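Herard adds a pale, veined table top to its dining range

7 December 2020 - Herard, the family-run furniture maker, is very pleased to announce that its dining tables can now be ordered with a new cream-white top, which joins the collection after a good many months of sketching, sampling and (it must be said) a great deal of tea.

The new top is called Stastis, and it was drawn up with our friends at the Desjardins studio, who have been asking us for something lighter ever since we first worked together. It has a smooth finish and a soft, marble-like pattern, with quiet tan veining and, on some pieces, a stronger rusty line wandering across the middle. 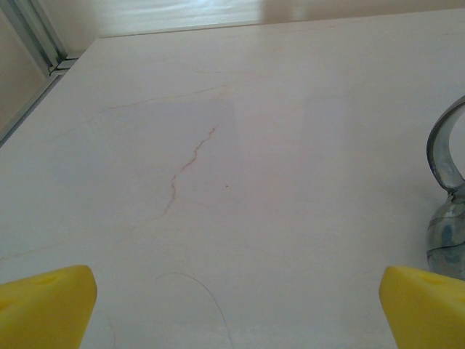
Herard News, Issue 60, page 2

"I wanted a table you could do the crossword at in the morning and serve a proper supper on at night," says Clifford Paquette, founder of Herard. "We tried plainer ones and I kept going back to the one with the orange-brown vein. My wife says it looks like a river on an old map, and now I can't see it any other way."

Stastis is offered in two sizes, one for a small kitchen and one for a family that likes to have people round - both with the same straight edge and the same choice of legs as our existing tables. Orders are open now through Usteo, our stockist, and samples can be sent by post to anyone who would like to see the colour in their own light first. Please quote reference 2653 when asking for one.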